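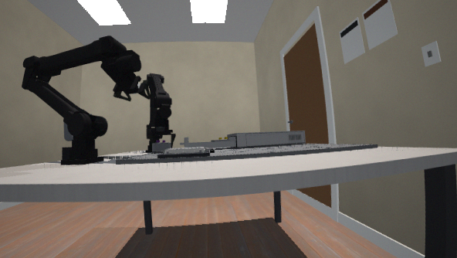
Call for artists: painted crossings and bus stops, Holtuda

The Stanano street art program is looking for artists and two-person teams to design ground murals for three locations in Holtuda: the school crossing on Vi Street, the bus stop next to the library, and the pedestrian underpass at the north end of the market.

Designs should be easy to read from a walking height and from a car. We are open to pattern, lettering and optical work. Please do not send designs with logos or advertising.

Each selected artist or team receives a fee of $2000. Paint, rollers, traffic barriers and sealant are paid for separately by the program. Painting takes place in April, mostly at night, and you will need to be in Holtuda for some 12 nights. We can help find a room if you are coming from out of town. 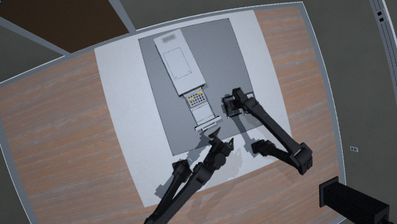
Posted by Nipon Somboon, Stanano program office

Who can apply

Anyone over 18. You do not need an art degree, but you should have finished at least one outdoor piece larger than a garage door. Teams apply with one form and share one fee.

What to send

A short letter saying which location you want and why
Up to five photos of past work
One color sketch - a scan or a phone picture is fine
Contact details for a person you have worked with

Paint must meet the city's slip rules, so tell us if your usual brand does not. The final layout for Vi Street also has to be approved by the traffic department, and changes may be requested.

Questions about the sites go to Nattawut Rattanakul at the program office. Applications can be dropped off at the front desk until 5 p.m. on the closing day listed on the form.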